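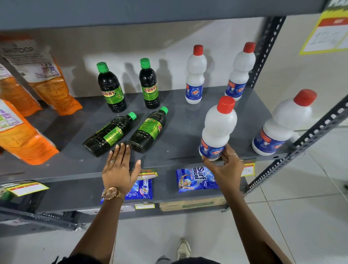
Baking soda never did a thing for my trunk, one reader writes, and I left the box open in there for a month. Was I supposed to be doing something else with it?

Well, yes, sort of! An open box in a trunk just sits there looking hopeful (and then tips over the first time you take a corner). The powder needs to be spread out on the carpet where the smell is, and before any of that you have to find out whether the carpet is even the problem. In my car it almost never is. So this month is all about smells, foggy glass and the other stuff that goes on inside a car, and the outside can wait until I've got my hose fixed.

## Start with the spare tire well

Lift the trunk floor. I mean it, go do it now, I'll wait. Mine is an old Vastel hatchback that I've had long enough to know better, and last spring I shampooed the trunk carpet twice before it crossed my mind to look underneath. There was an inch of water sitting in the well with a jack rusting in it. The carpet was fine! I'd been washing the wrong thing.

If you find water, get it out with a big sponge or a wet/dry vac, pull the spare, and dry the well with old towels. Then leave the hatch open in the garage for as long as you can stand it. If your trunk light stays on with the hatch up, switch it off or pull the bulb, or you'll be dealing with a dead battery too. (Ask me how I know.)

Then find the leak. Get a friend to run a hose gently over the back of the car while you lie in there with a flashlight, feeling silly. Start low and work up, a couple of minutes in each spot. On mine it was the gasket behind the left taillight, and the new one cost less than the pizza I bought my helper. Other usual suspects are the hatch seal, the little rubber plugs in the floor of the well and the antenna base if it's on the roof.

## Now the baking soda

Once everything is dry, and only then, sprinkle the baking soda all over the carpet and work it in with a soft brush. It goes on dry, and it stays on overnight. In the morning vacuum slowly, going one way and then across. Damp carpet turns the powder to paste and you'll be picking white crumbs out of the corners until August.

For milk you need an enzyme cleaner, the kind sold for pet accidents, and you need enough of it to go down as deep as the milk did. A light spritz on top does nothing. Soak it, cover it with a damp towel so it doesn't dry out too fast, and give it the time printed on the label. Test it on a hidden patch first. I've had to do some spots three times, and the back seat of my sister's minivan we will not discuss.

One thing I'm strict about: no bleach inside the car. It takes the color out of carpet and seat fabric, the fumes have nowhere to go, and you never know what somebody spilled or sprayed in there before you. It stays in the laundry room.

## The film on the inside of the windshield

You know the one. You drive into the sun and suddenly you can't see anything but a greasy haze with a hand-shaped swipe through it. I used to blame the glass cleaner, and part of it really was me using too much of it.

My routine these days:

1. Park in the shade and let the glass cool off.
2. Wipe once with a clean microfiber cloth dampened with plain water. You want most of the grime off before any cleaner goes on.
3. Spray the cleaner on the cloth, never on the glass, so it doesn't drip down onto the dash.
4. Go side to side. Then take a second, dry cloth and go up and down. If there's a streak you'll know which pass left it.
5. For the bottom corners, wrap the cloth around a plastic spatula, or turn your hand over and use the backs of your fingers.

If your windows have tint film on the inside, stay away from anything with ammonia in it. And wash your microfiber without fabric softener! Softener leaves a coating on the cloth and the cloth leaves it on your windshield, and then you're back where you started, blaming the cleaner. 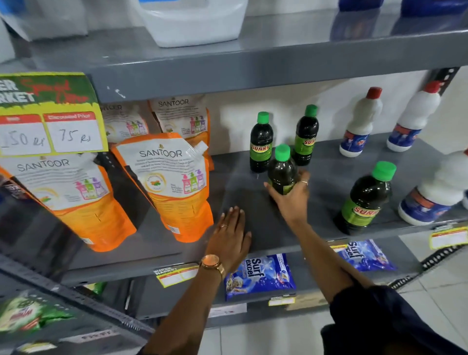

*The Vukbridge Garage Sheet, No. 58*

## Rubber mats, and why mine used to be slippery

I had a phase where I put tire shine on everything rubber. It looked terrific on the floor mats for a day and then my foot slid off the clutch. Please don't do that. Mats and pedals get soap and water and nothing shiny, ever.

Take the mats out, knock them against a fence post, hose them down and scrub with dish soap and a stiff brush. Rinse until there are no more bubbles. Dry them on both sides, and I do mean the underside, or you've trapped a puddle on your carpet and you'll be writing to me about a smell. I clip mine to the clothesline with the heavy clips. When the driver's mat goes back in, hook it onto its posts and press every pedal all the way down to check that nothing catches.

Winter salt leaves those white tide lines on the carpet next to the mats. Half white vinegar and half warm water, dabbed on, left a few minutes and blotted up with a towel. Press hard, don't rub. It'll take a few rounds and the car will smell like pickles until the next day.

## The cabin filter you forgot you had

If the smell comes on with the fan, skip the carpet altogether and look at the cabin air filter. On lots of cars it lives behind the glove box and comes out without tools, though the manual will tell you for sure. Mine had a mouse's worth of acorn shells in it. When I was quoted 60 dollars to have one changed I went to Kariuki Auto Parts instead, paid 20 for the filter and did it in the parking lot with the glove box contents on the passenger seat.

Look for the little airflow arrow on the edge of the old filter before you yank it out, and put the new one in facing the same way. Wear gloves and a mask if there's any sign of mice. And vacuum the leaves out of the cowl, the slotted panel under the wipers, while you're thinking of it, or they'll end up in the new filter too.

## Door seals

Twice a year I wipe the door seals down with a damp rag and then run a thin coat of silicone grease over them with a fingertip. Mine comes in a small tube from Brondon and I'm still on the first one. It keeps the doors from freezing shut in January and it stopped a squeak that I had been blaming on the seat for two years. Skip the petroleum jelly, which can make some rubbers swell up and go soft.

While the doors are open, look along the bottom edge for the drain slots and poke out the dirt with a zip tie. If you hear sloshing when you shut the door, they're plugged.

## Odds and ends

- A cheap soft makeup brush is the best thing I've found for air vents. Hold the vacuum nozzle in your other hand.
- Gum comes off seat fabric after you freeze it with a bag of ice and crack it off with a dull knife. Don't pull it warm.
- Pet hair: drag a slightly damp rubber glove over the seat in short strokes, then vacuum the little rolls it makes.
- Sticky cup holders get a wet washcloth pushed down in them and left while you do the rest of the car.
- Don't store cleaners in the trunk over the summer. Aerosols especially. Check the cans for the temperature limit.

A couple of you asked about cloudy headlights, and I've started on mine, but so far I've only done the right one and the car looks like it's winking. I'll write it up when they match. If you've got a leak you can't find, send me the year and where the water ends up, and tell me if it only happens when you park nose-down, which was the clue on the last two I helped with.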